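Ticket 447: Disclosure bundle in Trurent v Climgate won't paginate past page 996
Opened 2/5/26 by Lies Groen, litigation support
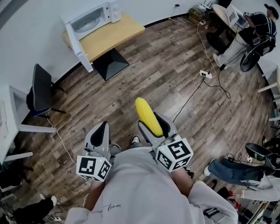
Hello all, and sorry to add to your pile when I know you're busy. I'm putting together the hearing bundle for the Trurent matter in Prover, and the page numbers run along beautifully until 996, then start again at 1 in the middle of the Stoyanova witness statement. Counsel would have my head! I've tried closing the bundle and opening it again, and I've logged in on my colleague's machine, and it does the very same thing there.

Reply from support desk
Thank you, Lies, and what a lovely clear report. Could you look at tab 17 for us? A restart like this often means a section has been brought in with its own numbering kept – right-click the tab, choose Section settings, and see if "Keep original numbers" is ticked.

Reply from Lies Groen
It was ticked, yes, and so was the exhibit behind it. I've unticked both and the numbers now carry on as they should, but the index still shows the old ones and the links from the skeleton argument go to the wrong pages.

Reply from support desk
Ah, the index needs a nudge of its own. Go to Bundle, then Rebuild index, and leave the window open until the bar has finished (it can be slow with scanned exhibits, so do put the kettle on). The links should follow once it's done.

Reply from Lies Groen
Index rebuilt and correct. Of the links, 2 still go astray, both to the lease schedule, so I'm redoing those by hand this afternoon. Please keep the ticket open until I've served the bundle.

Status: awaiting customer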